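Setting Up Your Druler Wall Shelf System, Part 3: Hanging the Rails

If you've come straight from Part 2, you should have your wall marked up and your box of fixings somewhere you won't kick it over. If you skipped Part 2 (I know, I skip things too), go back and do the bit on finding studs, then come and join me again. The rails carry everything, so I've gone a bit slower through this part than the rest of the guide.

What you need

Two Druler rails, the long screws from bag B, a drill, a level, a pencil and a stepladder. I use a 1/8 inch bit for the pilot holes. The kit comes with a little plastic level and it's fine for checking shelves later on, but for the rails I'd borrow a proper long one if you can. I fought with the short one for a whole evening in February and my first rail still leaned to the left.

Hanging the first rail

1. Hold the rail against the wall with the slots facing you and the stamped arrow pointing up. The slots are slightly wider at the top, so a rail that's upside down will look perfectly okay until you try to hook in a bracket.

2. Line the top hole up with your pencil mark and put a dot through it. Take the rail away.

3. Drill your pilot hole on the dot, straight in. If the bit suddenly pushes through with no resistance, you've missed the stud. Move over half an inch and try again (the rail will cover the mess, don't worry!).

4. Put the rail back and drive in the top screw, but leave it a couple of turns loose so the rail can swing.

5. Let it hang. Gravity does most of the work for you. Check it with the level, nudge it if you need to, then mark all the other holes.

6. Swing the rail to one side, drill the other holes, swing it back and put in the remaining screws. Now tighten the top one.

Caution: Don't use a drill on its highest setting for the last few turns. The heads on the bag B screws are soft and they'll strip. Finish by hand.

Note: If you bought the 90 cm rails, you have four holes each. The 130 cm rails have five, and yes, you do want a screw in every one of them.

Halls and other narrow spots

Lots of people put these up in a hallway, me included, and it does change a few things. Go for the shallow brackets, even if the deep ones look nicer in the store. You'll be walking past with groceries, and elbows find corners. I also keep the lowest shelf above shoulder height on the side we walk along, and save the low ones for the far end where there's less traffic.

Check what's behind the wall too, especially near light switches. Wires usually run straight up or down from them, so I stay well clear of that strip altogether. 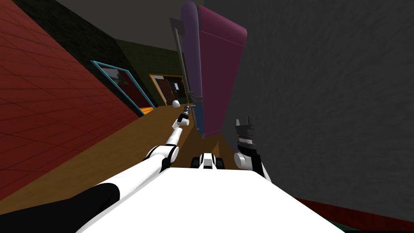
Spacing and second rail

7. Measure across from the center of your first rail to the next stud you marked. On most walls in newer houses that'll be 16 inches or a multiple of it, but measure anyway. My place is old and the studs seem to have been put in by mood.

8. Rest a straight shelf board or your long level across from the top of the first rail and mark the height of the second one. Don't measure up from the floor. Floors slope more than you'd think, and the shelf will follow the slope.

9. Repeat steps 1 to 6 for the second rail.

10. Before you tighten anything for good, hook one bracket into the same slot on each rail (count down from the top, twice) and lay a shelf across. Put the level on it. If the bubble is off by a hair, loosen the screws on the second rail and you should have just enough play to fix it.

Caution: Never hang a shelf from a single rail, even for a minute while you look for the other bracket. It will tip, and the edge is sharp at the back.

If something isn't right

The bracket won't click in. Tap it down with the heel of your hand. If it still won't go, check the arrow on the rail again.

The rail rattles. One of the screws is probably in plaster only. Take it out, and use one of the Wollon wall anchors from bag D in that hole. They're the gray ones.

The shelf is level but looks crooked. It's the ceiling. I went with what the eye liked and set mine a touch off, and I'm much happier.

You're short a screw. Spare packs are part number 1562, and any store that carries Druler should be able to order them.

Next up is Part 4, brackets and shelves, which goes a lot faster. Leave your level out, you'll want it again.

Last updated 05/11/2018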